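Questions I get asked a lot

Updated 2021-05-28

I make lampshades and rewire old lamps out of a one-room shop, and I answer all my own email, which explains why some of you wait a while. These are the things people write to me about most. If yours isn't here, send me a note with a photo of your lamp and I'll get to it.

Do you sell through stores or only direct?

Mostly direct. Stistel carries a few of my drum shades in their front room, and you can go put your hands on them there, but they only stock the two most popular sizes and whatever colors Bethel Gidey feels like ordering that season. Anything custom comes through me. The prices are the same either way, so go wherever is easier for you.

How do I measure for a new shade?

Three numbers, please: the width across the top, the width across the bottom, and the height along the slant. Measure the old shade if you've got it. If you don't, measure the lamp from the table up to the bottom of the socket, and then the widest part of the base. I like a shade that's about two-thirds the height of the base, but I've broken that rule plenty of times and been happy with it.

Please use a stiff ruler or a metal tape. Sewing tapes stretch, especially the old ones, and I once cut a whole Cordeiro shade half an inch too wide off a customer's sewing tape. (She kept it. She says it looks better that way. I still see it when I close my eyes.)

What's the difference between a spider fitting and an Uno fitting?

A spider fitting sits on top of a harp, that wire loop that goes around the bulb, and gets held down with a finial. An Uno fitting slips right onto the socket, under the bulb. If you've got a harp, you want spider. If you don't, you probably want Uno, but send me a picture of the socket before you order, since some imported lamps use a bigger ring and then nothing fits and we're both sad.

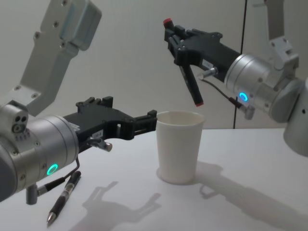 Harps come in half-inch steps, by the way, and swapping yours for a shorter or taller one is the cheapest fix there is for a shade that sits wrong. You should see just the neck of the lamp below the shade and none of the socket. I keep most sizes in a drawer and I'm glad to drop one in the box with your order.

What bulb should I use?

LED, please, in a warm white. Look for 2700K on the package. Paper and linen both look lovely with that, and kind of like a dentist's office with anything over 4000K. Every shade I make has a sticker inside with the highest wattage it can take, and that number means real watts, the ones the bulb draws, so don't go by the "equivalent" printed in giant type on the front.

If you're using a dimmer, check that the bulb says dimmable. Buzzing and flickering is nearly always the bulb and the dimmer not getting along. Try a different bulb before you write to me in a panic!

Can you rewire my grandmother's lamp?

Very likely, yes. I do table lamps and floor lamps, and I'll do simple pendants if you bring them in already taken down. I don't do chandeliers anymore. For those I send people to Roald Lindholm, who has the ceiling height and a lot more patience with crystals than I do.

A plain rewire means a new socket, new cord and new plug. You can pick brown, black, gold or the twisted cloth cord, and the cloth one costs a little more. I save the old parts for you if you ask before I start. After I start, no promises.

How long does a custom shade take?

Ten business days from when your fabric gets here, or from when you pick one of mine. July is slower because I close for a week and then spend the next week catching up. If you need something for a particular day, tell me up front and I'll tell you straight if I can do it.

Can I send my own fabric?

Yes, and I love it when people do. Cotton, linen and light silk are all good. Stretchy things are a pain, and anything with a thick rubber backing won't bond to the liner at all. Send a swatch first if you're not sure - I'll hold it up to a bulb and let you know how it looks lit, which can be a big surprise with prints.

How do I clean my shade?

A dry paintbrush, the soft two-inch kind, top to bottom. A lint roller is fine on the Iltach and the Remow. Don't use water on any of them, and please don't use spray cleaner, even on the liner. It leaves rings, and I can't get them out.

Do you take returns?

Stock shades, yes, within 30 days, as long as they come back in one piece. Keep the box! Custom shades I can't take back, but if I made a mistake I'll remake it and pay the shipping both ways.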